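어른들이 다시 색연필을 쥔다

Clomau가 지난가을 내놓은 색칠 도안집은 모두 86쪽이다. 앞쪽 절반은 잎과 씨앗, 뒤쪽 절반은 지붕과 골목이다. 서점에서는 아동 미술 코너에 꽂혀 있지만 사 가는 사람은 대개 어른이라고 한다. 선 굵기는 4단계로 나뉘고, 가장 가는 선은 뾰족하게 깎은 색연필이 아니면 칸을 넘기기 쉽다.
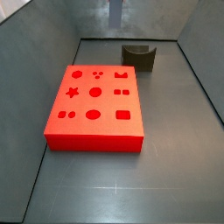 취미 · 종이와 색

도안을 고를 때 먼저 볼 것은 종이다. 얇은 종이에 수성 마커를 쓰면 뒷면까지 번진다. Lastberg는 한쪽 면에만 인쇄하고 뒷면을 비워 두었다. 쪽수가 줄었다는 불만도 있었으나 12월에 나온 증쇄본도 같은 방식을 따랐다. 색연필만 쓸 사람이라면 양면 인쇄본도 무리가 없다.

내려받아 인쇄하는 도안도 늘었다. Walczak 사이트에는 도안 3475장이 올라와 있고 13가지 주제로 묶여 있다. 새와 물고기가 가장 많고 기하무늬는 의외로 적다. 회원은 한 달에 최대 86장까지 받을 수 있다. 가정용 프린터로 뽑을 때는 배율을 '실제 크기'로 맞춰야 테두리가 잘리지 않는다. 잉크젯으로 뽑은 선은 물에 약하니 수채 색연필을 쓰려면 레이저 출력이 낫다.
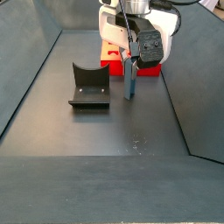

태블릿으로 칠하면 종이 걱정은 없지만 손에 남는 게 없다는 것이 Clirnum 독자 게시판에 올라온 의견이다. 글쓴이는 화면에서 배색을 먼저 시험하고, 마음에 든 조합만 종이에 옮긴다고 적었다. 댓글에는 순서를 거꾸로 한다는 사람도 있었다. 종이에 칠한 것을 스캔해 배경만 바꾼다는 것이다.

처음 시작한다면 색은 12색이면 된다. 밝은색부터 넓게 깔고 어두운색을 나중에 얹는다. 힘을 주어 한 번에 칠하면 종이 결이 눌려 다음 색이 올라가지 않는다. 연한 층을 여러 번 겹치는 편이 고치기도 쉽다. 다 칠한 도안은 사이에 얇은 종이를 끼워 눕혀 보관한다.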